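Foro Nilutthorpe › Hardware › Reparación y reciclaje de equipos

Tema: ¿Merece la pena revivir una torre Dell de oficina?

kołodziej_m
Jul 22, 2025
Hola a todos. El español no es mi lengua materna, pido perdón por los errores. Tengo una torre Dell sin procesador y quiero dejarla lista para un uso sencillo: documentos, correo, quizás música. En una tienda de Prirnham me piden 110 euros por procesador, memoria y disipador, todo usado. La placa parece sana, pero no estoy seguro de si conviene.
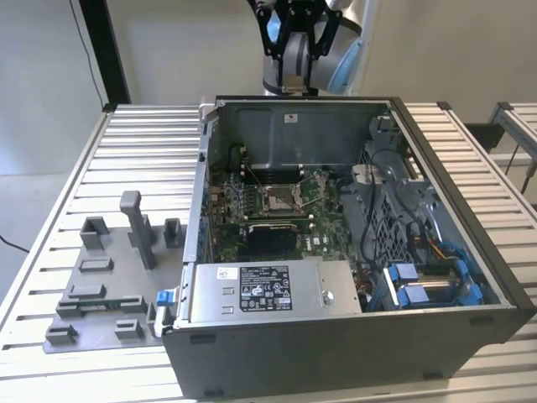
Mi duda principal es el orden del trabajo. Pienso sacar primero la fuente, para tener más espacio para las manos, y después montar el procesador. El zócalo está vacío y con la palanca abierta, y no quiero tocar los contactos por accidente. ¿La pestaña azul al lado de la fuente es para soltarla, o hay también tornillos por detrás?

tuercafloja
Yo no sacaría la fuente. Para poner el procesador no estorba nada. Y baja ya ese soporte, o tápalo con algo, que un poco de polvo ahí dentro da muchos disgustos.

Moser
No estoy de acuerdo con tuercafloja. Si la fuente tiene más de 13 años, yo la cambio sin pensarlo. Normalmente hay pestaña y tornillos, mira la parte trasera antes de tirar.

tuercafloja
Cambiar la fuente son otros gastos. Al final se va a 200 euros y por eso compras un equipo entero de segunda mano.

kołodziej_m
Gracias a los dos. Entonces dejo la fuente en su sitio – por ahora – y cierro el soporte esta noche. ¿El disco lo conservo? Los carriles azules me gustan mucho, muy cómodos.

Moser
Pásale primero un test. Y apunta el modelo exacto de la placa antes de pagar nada, no todos los procesadores sirven.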